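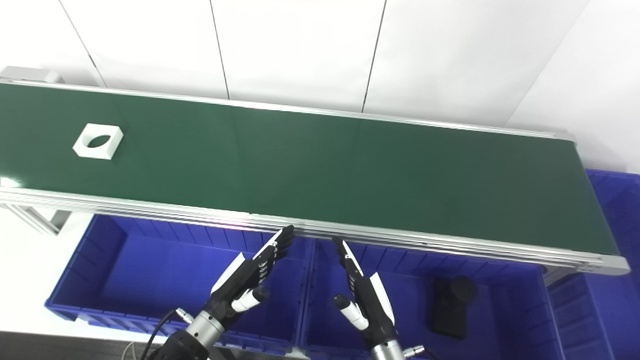
Cinta de la línea de clasificación y cajas azules de recogida.

Imprimir esta página | Enviar por correo electrónico

Quiénes somos

Vindico es un taller de clasificación y preparación de piezas pequeñas. Recibimos piezas de otros fabricantes, las revisamos, las separamos por referencia y las devolvemos listas para montaje. No fabricamos nada propio ni vendemos recambios. Nuestros clientes son empresas de mobiliario, de material eléctrico y de pequeña maquinaria que prefieren tener este trabajo fuera de sus naves.

La empresa empezó con una mesa de clasificación manual y un solo cliente, Joubert, que nos enviaba separadores y tacos de plástico mezclados en sacos. Hoy somos 22 personas y trabajamos con 329 referencias activas. Joubert sigue siendo cliente.

Qué hacemos

El trabajo se organiza en tres secciones: recepción, clasificación y expedición.

En recepción se abre cada bulto, se comprueba el albarán y se pesa el contenido. Si el peso no coincide con lo declarado, el bulto se aparta y se avisa al cliente el mismo día. No se mezcla nunca material de dos albaranes, aunque la referencia sea la misma.

En clasificación las piezas pasan por la cinta. Las que corresponden al pedido van a su caja y las demás se separan para una segunda revisión. Se miran los cantos, las caras y, en las piezas perforadas, el agujero, que es donde aparecen casi todos los defectos: rebabas, restos de material, un taladro desviado. En las series nuevas pedimos al cliente una pieza patrón y la guardamos etiquetada mientras dure el contrato.

En expedición se cierra la caja, se pone la etiqueta con la referencia y el número de lote, y se prepara el transporte. Los pedidos que entran antes de las 10:00 salen al día siguiente si no superan las 35 cajas. Los mayores se planifican con el cliente.

La línea de cinta

La cinta es verde oscura y lisa. Antes usábamos una de color claro y las piezas blancas, que son buena parte de lo que nos llega, se veían mal, sobre todo a última hora de la tarde. Con el fondo oscuro se distingue bien el contorno de la pieza y también el hueco. La superficie lisa se limpia con un paño al acabar cada lote, y así no quedan virutas de un cliente en el pedido de otro.

Los laterales son perfiles de aluminio ranurados. En las ranuras se pueden fijar topes y guías sin taladrar, y eso nos permite cambiar la disposición entre una serie y la siguiente. El cambio lo hace el propio equipo de clasificación. 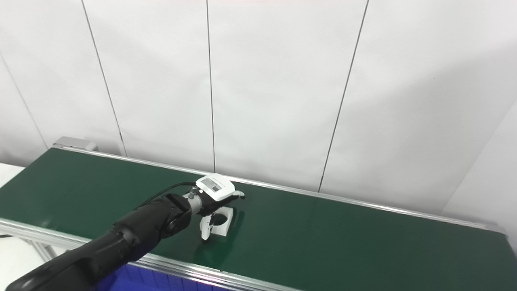

Las piezas con agujero pasante tienen su propio procedimiento. Se trabajan de una en una, separadas sobre la cinta, y se comprueban por las dos caras. Es más lento que clasificar a granel y lo presupuestamos aparte, pero las reclamaciones en este tipo de pieza han bajado mucho desde que lo hacemos así. El procedimiento se escribió para un encargo de Tastarport y después lo extendimos a los demás clientes.

Las cajas

Usamos cajas de plástico azul con las paredes nervadas. Son de la empresa y no salen del taller: el material se traspasa al embalaje del cliente en expedición. Al final de cada lote se vacían y se revisan antes de volver a la línea. Las que tienen el borde rajado se retiran, porque se enganchan al apilarlas.

El registro de lotes se lleva con Vusedex, un programa en el que cada caja tiene su número y se puede consultar por qué sección ha pasado. Los clientes que lo solicitan reciben una copia del registro con el albarán de salida.

El taller

La zona de la cinta está cerrada con paneles blancos, lisos, fáciles de lavar. La luz es clara y uniforme, y no hay estanterías sobre la línea, de modo que nada puede caer encima de las piezas. El almacén de entrada está en una nave contigua, con acceso para camión por la parte de atrás.

El equipo

Dirige el taller Serpil Dönmez, que entró como responsable de recepción y conoce las tres secciones. Cada sección tiene un encargado y hay 4 personas formadas para cubrir cualquiera de los puestos cuando hay bajas o vacaciones. La formación de entrada dura dos semanas. La primera se pasa entera en recepción, aprendiendo a leer albaranes y a reconocer las referencias más habituales.

En abril hacemos inventario y la línea se para dos días. Avisamos a los clientes con un mes de antelación para que puedan adelantar sus envíos.

Trabajar con nosotros

Para pedir presupuesto necesitamos una muestra de la pieza, la cantidad por envío y el criterio de aceptación. Si no hay un criterio escrito, lo redactamos con el cliente a partir de las muestras. Hacemos una serie de prueba antes de firmar, y la serie de prueba se factura al precio normal.

Las visitas al taller se conciertan por teléfono o por correo, siempre por la mañana. Pedimos calzado cerrado.

Imprimir esta página | Enviar por correo electrónico

Contacto | © Vindico. Todos los derechos reservados | Volver arriba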